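Bedroom walk-through: what I check, and what I think of the checklist
May, by the Kevasetti Flats newsletter desk

The Ekeo home safety sheet has 21 items for a bedroom. I went through them on Tuesday with a pen and a fair amount of doubt. Comments are mine.

1. Floor clear from bed to door. OK. Worth doing, though a person can see their own floor.
2. Power boards off the carpet, not daisy-chained. OK. The best item on the sheet.
3. Wall shelves fixed to studs. NOT CONFIRMED. The sheet says "give a firm tug", which tells you about the tug.
4. Smoke alarm tested. OK. Press the button, cover your ears.
5. Heater 3 feet from bedding. N/A until the cold comes back. Why feet, in a metric country?
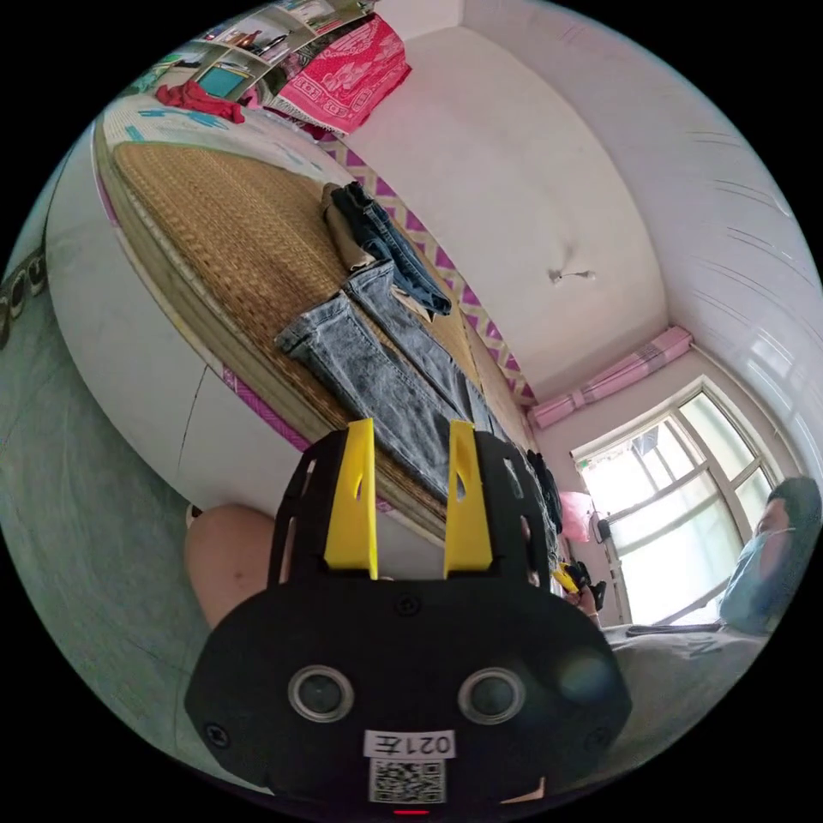 6. Clothing sorted off the bed before night. The sheet calls this a trip hazard, and I remain to be convinced. Jeans laid out on a straw mat aren't going to hurt anyone where they are. The bunched black thing hanging partly over the side is a fairer catch, as that's what ends up underfoot at 2 a.m. Marked FOLLOW UP for that one, PASS for the denim.
7. Bed frame and side panels sound. FOLLOW UP. There's a thin dark line down the white side panel, and I can't say if it's a crack or a seam. The sheet has only a yes/no box.
8. Mattress edge accessible both sides. Skipped. Whoever wrote this has never lived in a small flat.

Items 9 to 21 cover windows, blinds and cords. Do the blind cords properly and use your own judgement on the rest.

Comments

Jirketti: We paid $500 for a consultant to tell us to pick up our socks.

Sumampouw: Disagree on 3. Shelves over a bedhead need a proper look, tug or no tug.

oldcoat: A seam runs dead straight. Put a ruler on it.

Contact the newsletter desk | © Kevasetti Flats | Back to top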